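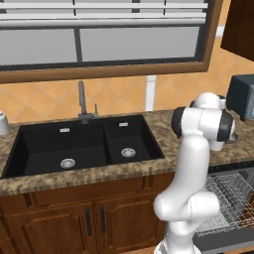
4.2 Revenue growth and the vocabulary of blame

Of the 378 quarterly filings in the sample, 367 offered at least one reason for the change in net profit. The remaining 11 simply gave the figure and moved on, a practice we came to admire. Where profit had risen, the reason was usually something the management had done. Where it had fallen, the reason was usually the weather, the currency or the rent.

The more interesting cases are those in which revenue rose and profit fell in the same quarter. Clengate, a lender with shops in most of the towns we covered, managed this three times running. Its filings blame "higher operating expenses" each time, and the phrase is repeated so faithfully that Nakajima's matching script first marked the second and third filings as duplicates. Staff costs made up most of the increase. The filings do not say so until the notes, which on average begin 20 pages after the headline.

Ellier took a different line. Its May filing puts the fall down to "investment in future growth", a heading that on closer reading covers new shop leases, a software licence and the settlement of a dispute with a landlord. We coded the first two as investment. Coding the third took two meetings, and Blomqvist still disagrees with the result.

Figure 3 plots the length of each explanation against the size of the fall in profit. Longer explanations go with larger falls, as one might expect, though the link weakens once Amadi is left out. Amadi writes at length about everything, including its dividend policy in years when there was no dividend.

We make no claim that any of these firms set out to mislead. The figures were all there, and they added up. Readers short of time, however, would have met the good news first in nearly every case, and the share price on the following morning (Section 4.3) suggests that many were short of time.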